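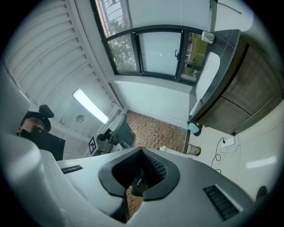
Oddale Technical Services, Robot Safety Group
Handheld Gripper Set-Up Guide
Prepared by Armelle Marchal
Revised October

Section 4. Preparing the Room and Starting a Session

4.1 Scope

This section applies to all work with handheld gripper tools at the Oddale and Gusbridge sites. It covers rooms with fixed counters and cabinets as well as open floor areas. Operators must have completed the Lim induction course before carrying out any of the steps below. Work with floor-standing machines under power is covered separately in Section 6.

4.2 Before power is applied

1. Sign the room log and enter the tool number. If the tool has no number, return it to the issue desk.

2. Walk the full working area. Pick up loose items from the floor and move bins and small containers away from the walking path.

3. Inspect wall outlets and power strips. Plugs must be fully seated. Cables that hang from a wall strip must not reach the walking path or touch the floor where people will stand.

4. Check the ventilation grilles on the gripper body. Remove dust with a dry brush. Do not use compressed air.

5. Confirm that each marker attached to equipment is flat, clean and firmly fixed. Replace any marker with a bent corner.

CAUTION: Do not cover the ventilation grilles with tape, labels or clothing. The tool will shut down without warning if it overheats, and the jaws may open.

4.3 Positions of persons

6. Agree on one lead operator. The lead operator gives all start and stop calls.

7. Any other person in the room shall stay at least 4 feet from the jaws while the tool is powered. The operator's own view may be blocked by the gripper housing, so a person standing to one side must speak before moving closer.

8. No more than four persons may be in the room during a session.

NOTE: Caps may be worn. Scarves, lanyards and loose sleeves must be removed or tucked in.

4.4 Lighting and windows

9. Switch on all ceiling lights and leave them on for the whole session. Set window handles to the closed position.

10. If bright reflections appear on walls or countertops, change the operator's standing position before adjusting the tool. Camera settings may be changed only by the lead operator, and each change must be entered in the log.

4.5 Starting the session

11. Hold the tool level and press the power switch. Wait for the Zilla control program to report that the tool is ready.

12. Open and close the jaws four times with nothing between them. If the movement is uneven, or if fault code 408 is displayed, switch off and follow Section 7.

13. Begin work on the lead operator's call. A session shall not exceed 16 minutes without a rest.

CAUTION: Never pass a powered tool from one person to another. Switch it off, place it on a stable surface and step back before the next operator picks it up.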